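Shared cell rules – what do you actually enforce?

drirkance_dee
Hi all! We're writing up house rules for our bench (two arms, one paper-covered table with a taped grid) and I'd love some opinions before Wednesday. So far: pendants stay on the side desk within reach, speed capped at 20 percent for any new program, and cables kept off the grid squares. Pot and lid work is what we do most, so that's the setup the rules need to fit.

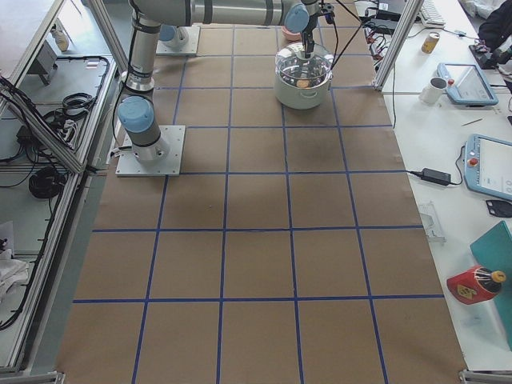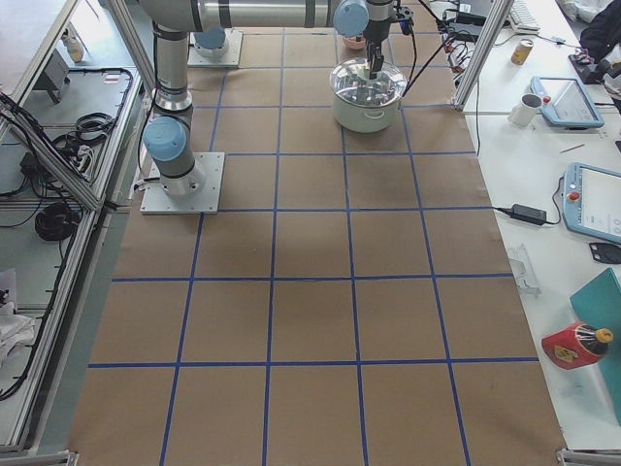

akpan5
Nice start, and I like the speed cap – but I'd add that drinks don't share a desk with pendants. We wrote that one down at Zascombe and it stuck.

Tromik
Hmm, I'd go gentler on the mugs and harder on the pendants. Give each one a marked spot, with the stop button facing the operator, every single time.

drirkance_dee
Oh, marked spots I can do, we own more than enough blue tape! Still torn on mugs, I'll admit.

akpan5
Lids, then. Put them in the rules too.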